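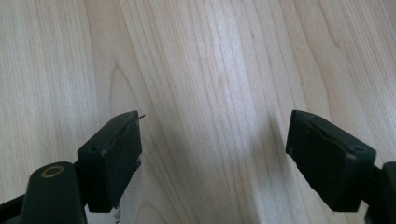
The pads go first, says the technician who looks after the hand-held grippers at Bremarik. Motors last, brackets can be printed again, but the strip along the top of each fingertip starts to lift long before anything else needs attention.

"People want to talk about the software," she says. "Most of my day is tape, screws and cable."

Bremarik runs a small manipulation bench. An operator holds a gripper in each hand and does ordinary household jobs at a table, and the recordings are used to teach an arm the same jobs. She took over the upkeep in April and keeps a log for each pair, a habit she picked up on a packing line at Flinus.

The log shows 366 sessions on the oldest pair. The pads on it were changed at 280, and she thinks that was too late.

"The edge had gone rough and it was catching on things. You could still pick up a block with it. Thin things were where it showed - a pen or the handle of a spoon would turn in the jaws and the operator would grip harder to make up for it. Then you have recorded somebody gripping too hard."

Her rule now is to look at the pads every 40 sessions, with the jaws open and the gripper held over a plain surface in good light. She runs a fingernail along the top edge. If it lifts, the strip comes off and the pad is cleaned with alcohol before a new one goes on. Any bit of metal sticking out of a tip means the gripper comes off the bench there and then.

"A sliver of wire is nothing to look at, but it will mark a cup and it will go into a thumb." 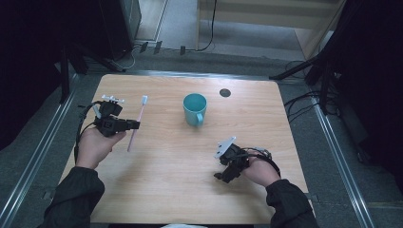

The cables are her other worry. Each gripper has one leading away past the operator's wrist, and the bend by the hand takes most of the strain. She leaves a loop there, big enough that the wrist can turn over without pulling. The first loops were too short and she had 2 connectors fail in the same week.

"I tell them to turn both hands right over before they start. If you feel a tug, stop and give it more slack."

Screws get less of her time. She checks the ones that hold the pads by hand, with a short driver, and does not use thread lock on them. "You want to be able to swap a pad between runs. With thread lock I was rounding the heads off."

She has tried a moulded pad from Kingi, which wore well but was too stiff for her liking, and has a softer sample from Guson still in its bag. It will go on the spare pair first, one side only, so that she can compare the edges when the next check comes up.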